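Bedrooms beat benches: 882 soft-object demos later
Posted in: Data Collection > Handheld grippers
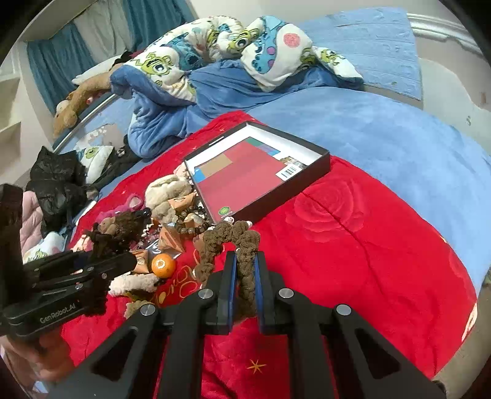
Reading time: 5 min | 9 replies

knotwrangler
Thread starter

Right, I've been promising this write-up since July and I finally have something worth showing. We're collecting two-handed demonstrations of picking up and sorting soft household stuff, and we've moved off the lab bench and into proper bedrooms. 882 episodes kept so far and I am having the best time.

The bench set was 951 episodes: grey mat, one lamp, the same tray of cloths. The policy trained on it was lovely on the grey mat. Put it in front of a patterned cover and it went for the pattern. It tried to pick up a printed flower! Four times!

So now the rule is that we take a bed as we find it, add the target objects, and leave everything else alone. Red cover with a big embossed rose and gold lettering? Great. Cartoon monster duvet heaped up at the top? Even better. The photo is from the curly plush session, one gripper on the brown loop and the other on a darker fuzzy piece, and I love how much else there is for the model to be wrong about.

How we run it at the moment:

Each room gets 6 layouts. Between layouts we move the targets and at least one big soft thing (blanket, pillow, whatever).
An episode starts with both grippers open and ends with both open.
Strands and loops are picked up from wherever the operator fancies, as long as it isn't the same spot twice running.
Fumbles stay in if the operator recovers without letting go of the trigger for a rest.

Labels are one short sentence per episode, typed straight after. We use Teltus for the labelling and it copes fine, though it still loses the sentence if you press back.

Would love to hear what others are doing with plush and cord. Anyone got a decent way of describing where along a loop the grasp is?

moss_and_gears

This is great, thank you for putting it up. Blue pads on the fingers, same as ours. How do you find them on fuzzy things? We get fluff building up and after a morning of it the grip feels different in the hand.

knotwrangler
Thread starter

Yes!! Fluff. We wipe them between layouts with a barely damp cloth and let them dry before starting again. I haven't measured whether it matters to the model but it matters to whoever's holding the things.

pedantic_otter

Going to be the grump. I think you've changed too many things at once. Your bench set had one background and a tray of cloths. Your bedroom set has new backgrounds, new objects, new lighting and, if I read you right, new operators. If the next policy is better you'll say "bedrooms", and it might be nothing more than the plush.

I'd also question having so much lying on the cover. There's an orange, beads, toys, paper packets and an open box in that picture. For a task that's about a strand, most of those pixels are a tax. With a set this size I'd want two or three distractors, chosen on purpose, and a list of which ones appeared when.

knotwrangler
Thread starter

Fair on the first bit, and I should have said: there's a held-back slice where the old cloths get done on the beds, same operators as the bench. It's small. I'll post it separately when it's trained.

On the second bit I disagree, cheerfully. The flower thing happened because our distractors were chosen on purpose, by us, and we never thought to choose a flower. I want things on the bed that I wouldn't have come up with.

loopback_lil

With knotwrangler on clutter, with otter on the list. You can have both, just write down what's on the bed at the start of each layout. Takes a minute. We did a whole run at Cultthorpe without doing this and I'm still going back through footage trying to work out which episodes had a cushion in them.

For where along the loop: we gave up on distances. We say "near end", "far end", "top of the curve", "hanging part". Four phrases, everyone agrees on them nearly every time, and you can always add numbers afterwards from tracking if you find you need them.

knotwrangler
Thread starter

"Top of the curve", stolen, thank you. I'd been writing things like "left-middle-ish" and hating myself.

halfduplex

Question about the second hand. In a lot of the two-handed sets I've seen, the off hand just sort of hovers, and the policy learns to hover very beautifully. Are you asking people to use both all the time?

knotwrangler
Thread starter

Not all the time, no. Three kinds of episode: both hands on one thing, each hand on its own thing, and one hand working while the other stays parked out of the way. The parked one has to be properly parked, down on the bed. Hovering gets thrown out. I binned a full afternoon of my own for it, which stung.

pedantic_otter

Parked is good. I'd keep a few hovers, mind, tagged as such. You may want them as negatives.

Still not sold on the clutter, but if you do lil's list I'll stop moaning. I ran a comparison on the old Schnyder arms with tidy and untidy tables, and the untidy set needed far more episodes before it caught up with the tidy one. It did go past it in the end. I'd just budget for that.

knotwrangler
Thread starter

That's really useful, and a bit scary. When you say far more, are we talking double?

pedantic_otter

More than double. Rigid blocks, though, and a much older method, so don't plan your winter on it.

moss_and_gears

One to add about bed surfaces. Fleece and shiny covers behave so differently under the fingers that we ended up tagging the surface as well. On fleece people come in shallow because they don't want to pinch the blanket, on a smooth cover they dig right in. If you've got both on one bed, try laying the strand half across each. Our operators moaned but those are the episodes I look at most.

knotwrangler
Thread starter

Oh that's a brilliant one. Red cover with light blue fleece right behind it, we could do that with no setup at all. Adding it to the sheet.

quietservo

Lurker here, first post. Do you check the episodes for sync before you label, or after? We use Pirkov for playback and found the left and right streams slipping against each other on long takes, and by then all the sentences were written.

knotwrangler
Thread starter

Hello, welcome! Before, always. We click both grippers shut together at the very start of each recording, before the first episode, and again at the end. If the two clicks don't line up at both ends the take gets looked at before anybody types a word. Keep takes short too. We stop after 6 minutes whatever's going on, hands get tired and the grasps go sloppy anyway.

loopback_lil

Six minutes?! We do twenty. No wonder ours look like that by the end.

knotwrangler
Thread starter

Edit, 29th October: list of bed contents is now a column in the sheet, surface tag is in, hovers are being kept with a tag. Cloths-on-beds slice goes to training tonight. Otter, I've put the orange in the column as "orange (fruit)" so you can filter it out.

pedantic_otter

Much obliged. What about the one-eyed monsters?

knotwrangler
Thread starter

Down as "bedding, patterned". Do you want them split by monster?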